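Picking up cups where the table fights back

Apr 20, 2019

Hooman Rahimi runs the manipulation work at Sellbridge, a small robotics laboratory in Clenddale. For the past year he and his colleague Tahsin Pathirana have been testing a method for two-armed robots that have to find and grasp ordinary household objects on surfaces the software has not met before. They call it Wivau. A write-up of the first results is due in August.

The starting point was a failure in their earlier system, Wumbei, which worked well on plain grey benches and badly in other rooms.

"We had a detector that was very good at finding edges and very poor at deciding which edges mattered," Rahimi says. "Put it over a patterned top and it would propose grasps on the pattern. The arm would go down and close on nothing."

The usual remedy is more training pictures. Pathirana tried that first. He added patterned tablecloths, printed boards and tiled worktops to the training set, and the number of false grasps fell, but it rose again whenever a new pattern was introduced.

"You can go on doing that for a long time," he says. "Each surface is fixed after you have seen it. We wanted something that would hold on the first visit."

Wivau takes a different route. Before the arms do anything, the head camera is moved through a short sideways sweep and four views are stored. The software fits a flat plane to the tabletop and asks, for each candidate region, whether it shifts between views as a mark on the plane should. Printed veins and cracks shift with the plane. Anything with height shifts by a different amount. Regions that agree with the plane are discarded, and only what is left goes to the grasp planner.

Rahimi is careful to say that the geometry is old. "Plane and parallax is textbook material. What we are reporting is where to put it in the sequence and what it costs. It adds a little under two seconds before each reach."

The main trial consisted of 955 attempts, all with single upright objects and all on tables the detector had not been trained on. The robot completed the grasp in 89 per cent of them. With the sweep switched off and everything else kept the same, the figure on the same tables was 80 per cent. Pathirana points out that the gap is made up almost wholly of grasps on surface pattern, and that the rate of dropped objects hardly changed.

"It does nothing for the grasp itself," he says. "If the fingers come in crooked, they still come in crooked."

Shiny tops are the remaining difficulty. A reflection of a lamp does not lie on the plane of the table, and to the method it looks like an object of some depth. Wivau at present handles this with a crude check: a region whose estimated position falls below the tabletop is treated as a reflection and dropped. Rahimi accepts that this will fail for highlights on curved objects, where the bright patch moves on its own account. The planner therefore uses the outline of the whole region and ignores bright patches inside it.

Asked about cluttered tables, both men are cautious. When objects touch, the method returns them as one region, and the planner has no means of splitting it. They have run a few such cases informally and do not intend to publish them.

The choice of target was also deliberate. Thin-walled drinking cups give way when squeezed, and they tip if one finger arrives early. Pathirana set the closing speed low and kept it constant through the whole trial, so that no difference between runs could be put down to the grip.

The next round will deal with the edge of the table, which the present version treats as the limit of the plane and nothing more. Rahimi wants the approach path planned from that boundary, with both arms starting low and rising clear of it before they move inwards. "The edge is the thing you hit," he says. A strongly coloured border makes the boundary easier to fit, and the red trim round a marble-patterned top is about as helpful as a border gets. The trouble comes when a second top with the same pattern and the same trim stands close beside the first, because the fit can jump the narrow gap and return one long table. For a lone magenta cup set a short way back from the near edge, the error would be harmless. For an arm sent across to the far side of the gap, it would not, and Pathirana is now adding a test that looks for two nearly parallel borders before the planes are joined.
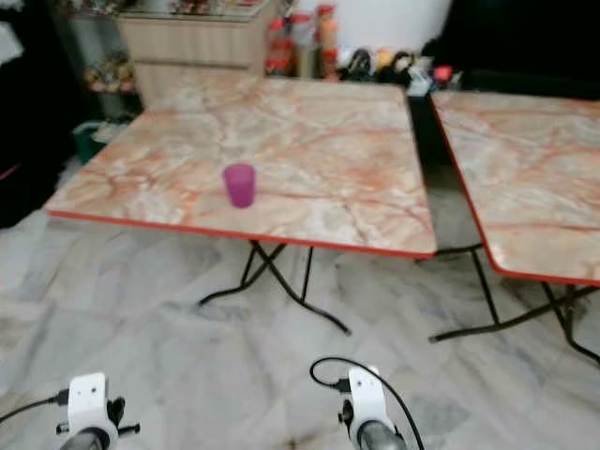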